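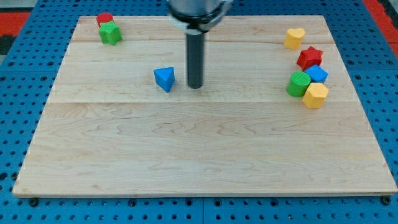

Shape blocks on the light wooden board, tool shaft just above the wood.

Workshop tips: block picking with Forko

Mask the pegboard before segmenting. The hole grid produces false corners, and blue blocks bleed into it at low exposure.

Split touching blocks by top face – side faces merge first. Set the minimum face area to 40 pixels.

Wood grain shifts the depth fit. Average 60 readings of bare board and store the plane.

Plan the approach straight down, with 2 mm of clearance at the tip. Replan after every pick.

Rerun calibration on Tuesday if the board has been unbolted.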